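Cell 2: finger setup for processor removal on salvage boards
Maintenance and Setup Forum, Holtstead site
456 views · 13 replies · 2 shares

setup_lead_holtstead wrote:
Colleagues are asked to comment on the following before the November revision of the setup sheet for Cell 2 is issued. The cell takes processors and memory out of desktop machines that arrive with the board still in the case. The arm carries the standard black gripper and the wrist camera. After the last change of fingers, the arm was returned to service with the old tool offset. The fingertip then came down short of its taught position, and the cell stopped on a contact fault during the first case of the shift.

The present sheet asks for the offset to be checked "after major work". It does not say whether a change of fingers counts as major work. I propose that it should, and that the check should be made against the reference block at the front of the bench. Views are invited.

r_goossens wrote:
I support the proposal. The sheet should also state the order of work. At Famisdale we fit the fingers, tighten the screws in two stages, home the gripper, and only then touch off on the block. When the homing was done last, our readings differed from one operator to the next.

Roel Goossens
Cell maintenance, Famisdale

nightshift_cell2 wrote:
I do not agree that the reference block is sufficient. The block is at bench height and the board sits lower, inside the case. An offset that is good at the block can still be poor at the socket if the tool is slightly tilted. We have had this on nights more than once. The fingers were recorded as correct and the arm still rubbed the side of the retention frame.

setup_lead_holtstead wrote:
That is a fair point. Was the tilt measured on those occasions, or was it judged by eye?

nightshift_cell2 wrote:
By eye, from the wrist camera view. There is no gauge on nights. The square was in the day office, which is locked.

dewulf_service_desk wrote:
Speaking for the Dewulf service desk, we would ask that tilt is not corrected by slackening the finger screws. The flange should be checked first. If the flange is clean and the bolts are at the correct setting, the tool should be measured again from four positions and the new values entered. Packing pieces under the fingers are not supported, and any that have been fitted should be removed.

bench_planning wrote:
I should like to record a concern about time. A four-position measurement on every change of fingers will take the cell out of use for a good part of the morning. The fingers are changed often because the tips wear. The reference block alone was adopted for that reason, and the planning figures still depend on it.

r_goossens wrote:
With respect, the stoppage described in the first post also took the cell out of use. I would accept a middle course. The block check would be made on every change, and the four-position measurement only if the block check fails or if the arm has been in contact with a case. The two should be entered on separate lines of the log so that they are not confused.

bench_planning wrote:
The middle course is acceptable to planning, provided that "in contact with a case" is defined. Light contact with cables takes place daily and should not count.

staltley_tech wrote:
At Staltley we define it as any stop on a force fault. Cable contact does not reach the limit, so it does not appear. We have used this wording for some time without difficulty.

I would add a note on approach height. The cases we receive have metal bars that pass over the edge of the board, and a path taught on an open board will not clear them. Our programme includes a raised waypoint before the socket, and the wrist is turned so that the wide part of the gripper stays away from the metalwork. The waypoint has to be taught again whenever longer fingers are fitted.

nightshift_cell2 wrote:
The waypoint is useful, but I still object to closing this on the block check alone. If the measurement is only made after a fault, then the fault is our gauge. I would ask for one further check, with the arm held at low speed over a scrap board in a case, before the first live job.

setup_lead_holtstead wrote:
I am content to include the scrap board check. It is quick, and a case can be kept at the cell for the purpose. The draft wording is now as follows.

After any change of fingers: clean the flange face, fit the fingers, tighten in two stages, home the gripper, touch off on the reference block, and enter the reading. Run the approach at low speed over the scrap board and stop above the processor. Confirm from the wrist camera that the finger stands clear of the retention frame. After any stop on a force fault: carry out the four-position measurement before returning the cell to service.

dewulf_service_desk wrote:
The service desk has no objection to this wording. Please add that the camera lens should be wiped before the last step, and that the low-speed setting should be confirmed on the pendant by the person making the check.

nightshift_cell2 wrote:
Agreed, on condition that the square is moved out of the day office. I remain of the view that the camera alone does not show tilt well when the finger is over the processor.

setup_lead_holtstead wrote:
The square will be kept in the drawer at Cell 2 and signed for at handover. The finger and socket should be viewed together at the stopping point, and the log has a new line for the result.
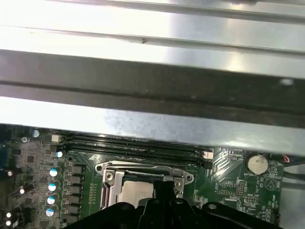 The line is to be completed by the person who fitted the fingers and countersigned at the next handover. Comments on the draft should be added to this thread before the sheet is sent for printing.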